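Ceramic floor tile

Ceramic floor tile is a hard, thin floor covering made from clay and other mineral materials that have been shaped, dried and fired in a kiln. It is laid over a rigid base with mortar or adhesive, and the joints between tiles are filled with grout. It is used in kitchens, bathrooms, entryways, stores and public buildings.

Manufacture

Most floor tile is dust-pressed. Clay, sand and feldspar are ground with water, and the slurry is spray-dried into a powder with a low moisture content. The powder is pressed in a steel die, dried, glazed if required, and fired. Tile shrinks during firing, and pieces from one batch can differ slightly in finished size. Makers sort them into size groups, sometimes called calibers, and mark the group on the box.

At the former Haswood works, floor tile was pressed in a single format, 600 mm on a side, and each kiln load was sorted by hand before packing.

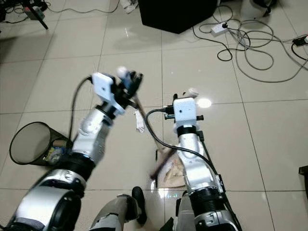
Surface finish affects both appearance and upkeep. A matte glaze scatters light and hides dust and light scratches, while a gloss glaze reflects windows and lamps and shows smears readily. Large glossy white tiles, over which a long broom or mop handle can be swept with few joints in the way, show dark grit more clearly than patterned ones. Gloss finishes generally offer less grip when wet, and textured surfaces are usually chosen for ramps, showers and outdoor steps.

Installation

The base must be flat, dry and stiff enough not to flex under load. Mortar is spread with a notched trowel and the tile is pressed into it with a slight sliding motion to collapse the ridges. Joints of 3 mm are common with accurately sized tile; uneven tile needs wider joints. Movement joints, filled with a flexible sealant, are left at walls and at intervals across large floors.

Regional use

In Dramani, tile replaced packed earth and lime floors in most town houses. The covered market at Birniler retains its original red unglazed floor, apart from 10 bays relaid in a paler body after the drains were moved.

See also

Grout
Porcelain tile
Quarry tile
Terrazzo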